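5 Preparing the floor and laying the underlay

Read this section in full before opening the Jomura underlay rolls. It applies to the heated mat kit installed over an existing plank floor, with a floating floor finish on top. For concrete slabs, see Section 6. For stairs and landings, the kit is not suitable.

5.1 Before you start

Turn off any existing floor heating at the breaker and let the floor cool to room temperature. Store the unopened rolls and the heating mat flat in the room where they will be installed for at least 20 hours. Keep the room closed to drafts during this time.

You will need:
a vacuum cleaner with a hard-floor head
a straightedge, 7 feet or longer
a cordless driver and flooring screws
a utility knife with new blades
Hiebert seam tape, one roll per kit
knee pads
a multimeter that reads resistance in ohms

CAUTION: Do not cut the heating mat or its cable at any point. Only the underlay may be trimmed to fit. A cut cable cannot be repaired on site and voids the warranty.

5.2 Checking the existing planks

1. Remove all baseboards, door thresholds, and loose fittings. Number the back of each baseboard if you intend to refit it.

2. Walk the floor in parallel lines and mark any plank that moves or squeaks. Fix marked planks to the joists with two screws at each joist. Sink the screw heads slightly below the surface.

3. Check for pipes and wiring before driving any screw. If the location of services under the floor is not known, lift one plank at the edge of the room and look.

4. Lay the straightedge across the planks in several directions. Gaps under the straightedge must not exceed 1/8 inch. Sand down high edges. Fill low areas with a flexible wood floor filler and allow it to cure for the time stated on the filler package.

5. Vacuum the floor twice, the second time at right angles to the first. Grit left in the joints between planks can work upward and press into the mat.

NOTE: Wax and oil finishes do not need to be stripped, but the seam tape will not hold on them. Tape underlay to underlay only.

5.3 Laying the underlay

1. Start in the corner farthest from the door. Unroll the underlay at right angles to the planks, printed side up.

2. Leave a gap of 1/4 inch at every wall, pipe, and door frame.

3. Butt the rows together without overlapping. Offset the end joints of neighboring rows by at least 12 inches.

4. Work forward on your knees and press each row flat by hand from the center toward the edges. Do not wear belts or tools that hang below the waist. Sharp edges will mark the foil.

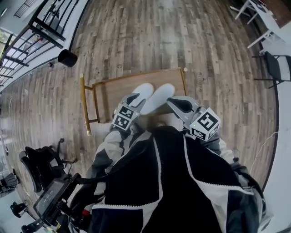

5. Tape all seams. Rub the tape down firmly and cut the ends square.

6. Vacuum the surface again before bringing in the heating mat.

5.4 Testing the heating mat

Test the mat three times: before unrolling, after laying, and after the floor finish is down. Record each reading on the card inside the control box lid. Installers who submit the card online should enter the kit number exactly as printed.

1. Set the multimeter to the ohms range and connect it across the two power leads of the mat.

2. Compare the reading with the value on the mat label. It must be within 4 percent.

3. Measure between each power lead and the ground braid. The meter must show an open circuit.

4. If any reading is out of range, stop work. Do not connect the mat to the Nokosico thermostat. Contact the supplier with the kit number and all readings taken so far.

WARNING: Final connection to the power supply must be made by a licensed electrician. The circuit must have ground-fault protection.

5.5 Positioning the floor sensor

Place the sensor midway between two runs of heating cable, at least 20 inches from the nearest wall. Run the sensor lead in the channel supplied. It must not cross the heating cable. Tape the channel to the underlay at both ends and once in the middle.

Kits with the Skusura sensor have a gray lead and use setting B in the thermostat menu. All other kits use setting A. The wrong setting gives a false floor temperature and can damage the floor finish.

Continue with Section 7, Laying the floating floor.

Section 5 revised 8th May. Technical editor: Siham Bouzid.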